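Does momentum decide the third game? A look at one amateur badminton league
Project report, second-year sports studies
Rimkutė
September 26, 2020

1. Why this question

Anyone who has sat through an evening of club badminton will have heard it. A pair lose the first game, scrape the second, and somebody on the bench says they have got the momentum now. If they win the third, the remark is remembered. If they lose it, the talk moves on to a bad line call or a dead shuttle.

I play in the Rilel league and I have made this remark myself. I wanted to see whether the score sheets supported it. My expectation was that they wouldn't, and the reader should bear that in mind, as I chose the method as well as the question.

2. The data

The league has 13 clubs. Results are entered by captains in Jomeck, the scoring app the league adopted, and can be exported as a spreadsheet. I took the doubles matches that went to a third game, threw out those with a missing or impossible score (a game can't end 21–20, whatever the captain's thumb thinks), and was left with 70.

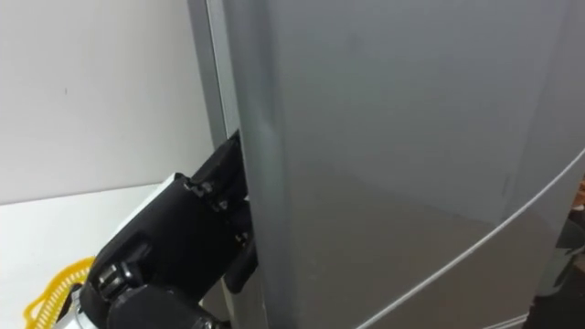 That is a small number, and much of the writing on momentum that I read before starting works from samples no better. Several coaching articles rest on one famous match, usually a final, described point by point with the turning point picked out afterwards. It is easy to find a turning point when you already know who lifted the cup.

There is a further problem with Jomeck. It records the score of each game but says nothing about the order of points within it. A pair who won the second game 21–19 may have led throughout, or may have come from well behind. Players would say these are very different, and my data treats them as the same.
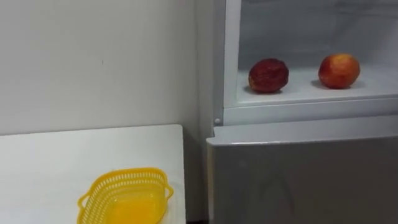

The yellow basket on the table, with two reddish fruits in the upper part of the fridge.

3. Method

If momentum carries over, the pair who won the second game should win the third more often than the pair who won the first. If it doesn't, the split should be close to even, as each side has one game in the bag.

I compared the real split with 1000 simulated sets of results in which the third game was settled by a coin toss. The simulation was done in a spreadsheet in August, very slowly. My first version had a mistake in it which gave every third game to the home side, and I only noticed when the Vulleo club appeared to be unbeatable in its own hall. Nobody who has played at Vulleo would believe that.

I then repeated the comparison using only matches where the second game was won by a margin of more than 2 points. My reasoning was that a narrow win tells us little about who was on top.
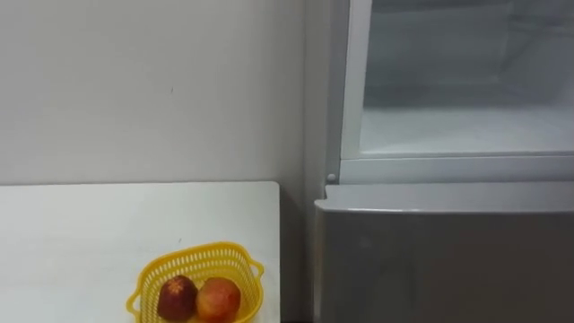
White table beside the refrigerator.

4. Results

The winners of the second game did win the third slightly more often than their opponents. The difference was well inside what the coin tosses produced by themselves. Plenty of the simulated sets showed a bigger "momentum effect" than the real league did, with no players in them at all.

In the matches with a clearer second game the gap grew a little. I don't think much can be made of this. The sample had shrunk, and a pair who win a game comfortably may simply be the better pair – they had a slow start, then played to their usual level. That would look like momentum on a score sheet and would need no special explanation.

5. Objections

I sent a draft of the results to the club captains and asked for comments. Most of the replies were about fixtures.

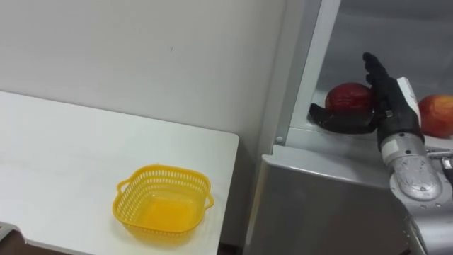

According to one captain, the whole exercise missed the point, since momentum lives inside a game and is usually gone by the time everyone has had a drink and changed ends. You feel it over five or six rallies, the reply went on, and no spreadsheet of final scores is going to catch that.

I accept the part about final scores. The rest I find harder. If momentum is gone after the interval, then it can't be what wins third games, and yet that is when it gets mentioned most. A claim that moves whenever it is tested is difficult to take seriously, although I can see that I have tested only one version of it.

6. What I would change

Point-by-point records would be needed. Jomeck has a live scoring mode, but hardly anyone uses it because it means one person standing courtside with a phone all evening. I would also ask players to write down during the match, before the third game, which side they think has the momentum. At present people are asked afterwards, and their memories are suspiciously good.

I would also want some measure of how strong each pair was beforehand. League position is a poor one, as clubs swap their pairs about and a weak club can field one very good pair.

The cleaned spreadsheet and the corrected simulation are attached as appendices A and B.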